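Nuvero Foam Shape Board, Thick Blue 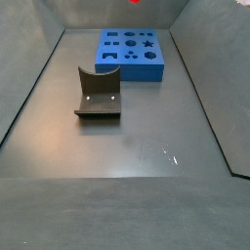
Blue board on gray, with the star hole at the right of the middle row.

We carry a lot of puzzles, and most of them spend a week on the display table and then go up on the shelf. The Nuvero board has never made it to the shelf. Somebody is always using it! It's a thick block of foam with holes cut through the top, and a bag of foam pieces that go in the holes, and that really is the whole toy. We love it more than we can reasonably explain, but this page is going to try.

What's in the box
1 foam board, blue
1 set of foam pieces to match the cutouts
1 drawstring bag for the pieces
1 folded sheet with play ideas (in English and Spanish)

Why foam

If you have ever lived under an apartment where a toddler owns wooden blocks, you already know the first answer. Foam is quiet. It's quiet when it gets dropped, it's quiet when it gets thrown, and it's quiet at 5:40 in the morning when one person in the house is awake and very interested in circles.

The second answer is the feel of it. Foam gives a little. When a piece goes into its hole there is a soft squeeze on the way in and then it sits there, snug, and you can turn the board over and give it a gentle shake before anything falls out. Wooden sorters usually have a box underneath and the piece drops away with a clunk, which is fun too (we sell several!), but with this one the piece stays where you put it. Kids can see what they've done so far and what's left to do. A lot of them like to run a palm across the top when everything is in and feel that it's flat.

And it's light. You can toss it in a tote with the snacks and the spare pants and forget it's there.

The shapes

This is the part we get excited about. Plenty of sorters stop at circle, square, triangle, star. This board has a round hole and a star, sure, but it also has an arch that looks like a little bridge, a flower with scalloped edges, and a cluster of three small round holes set in a triangle. There are slots, and an oval, and small squares too. So there are easy wins and there are things to chew on (figuratively, please, see the care section).

The round one tends to come first, as it goes in whichever way you hold it. The oval looks like it should be just as easy and then it has to be turned, and you can watch that idea arrive on a child's face. The bridge is trickier, with a right way up. The flower is the crowd favorite in our store by a mile. The star takes patience from everyone, including grown-ups who are talking while they do it.

Ways to play

Start with the board bare and two pieces on the rug. Two is plenty for a beginner. Hand over the whole bag and most little ones will simply tip it out, admire the mess and walk away.

For kids who have the matching down, try it by touch. Put a few pieces in the drawstring bag, have them reach in without looking, and ask them to point at the hole before they pull the piece out. This is much harder than it sounds and it's our favorite thing to do with the board. Five-year-olds who have declared it a baby toy come right back for this.

It also makes a very good stencil. Lay a sheet of paper underneath, hold the board steady and trace down through the openings with a fat crayon. The block is thick, so short crayons disappear into it and you'll want a long one. Markers work but they stain the sides of the holes, and that doesn't come out.

Play dough: yes, go ahead, pressed into the holes and poked back out it makes lovely shapes. Use a soft dough and clean up before it dries. We have one store board that is now permanently a dough board and smells like it.

The pieces also turn up in pretend play constantly. The bridge goes over a road, the flower becomes a cookie, the star gets put on top of something. One customer told us theirs lives in the kitchen and the pieces are "groceries."

In a classroom or a waiting room

Teachers buy this one in stacks. If you run a center rotation, one board per pair of kids works better than one per table, as the holes are close together and hands get crowded. The boards stack flat on a shelf and they don't tip. For a waiting room, we'd suggest keeping the pieces in a bin at the desk and handing them out with the board.

We sent 300 boards out to preschools and libraries last February and the notes that came back were so nice to read. The most common request was for extra pieces (they go home in pockets), so we now sell them separately. See below.

Care

Wipe with a damp cloth and a drop of dish soap, then a clean damp cloth. Let it air dry standing on its long edge so the holes drain. A cotton swab gets crumbs out of the small squares and the three little round holes.

Please don't put it in the dishwasher. The heat warps it just enough that the pieces go tight, and then they never go in nicely again. Same goes for a radiator or the back window of a car in summer.

Baths are fine! Foam floats, and wet pieces stick to the side of the tub. Squeeze everything out afterward and let it dry all the way before it goes in the bag.

Foam can be bitten through. If your child is still putting everything in their mouth, sit with them while they play, and throw away any piece with a chunk missing. Replace it from the spares set. Some of the pieces are small, so check the age label on the box before you buy for a baby or for a house with a baby in it.

New boards have a faint smell for a day or two. Leave it out of the bag overnight with a window open.

Spares and things that go with it

Nuvero spare pieces, full set. Same foam, same cuts, no board.

Lamon fat crayons, long. The ones we use for tracing. They don't roll, and they reach the paper through the block.

Halvorsen wooden sorting box. For families who do want the clunk. Very sturdy, a heavy gift to mail.

Sallus play mat, gray. A plain, wipeable mat with a raised edge that keeps pieces from wandering under the couch. Bright toys look great on it.

Questions we get a lot

Do pieces from older Nuvero boards fit?
Mostly. The circle and the star are the same. The arch was made a touch wider when the board was updated, so an old arch will be loose in a new board, and a new one won't go into an old board without a fight.

Does it come in other colors?
It has, and it may again. Right now we stock blue. We'll add others to this page when they come in.

Can I buy just the board?
Yes, email us. We keep a few without pieces for people who use them as stencils.

Is there a bulk price?
Yes, for schools and libraries, starting at 100 boards. For smaller orders, combine with a neighboring school if you can, we're happy to split the shipment between 2 addresses.

What if it arrives dented?
Foam that has been squashed in a box usually comes back by itself in a day. If it hasn't, send us a photo and we'll ship another. You don't have to return the first one.

Page updated 2026-06-14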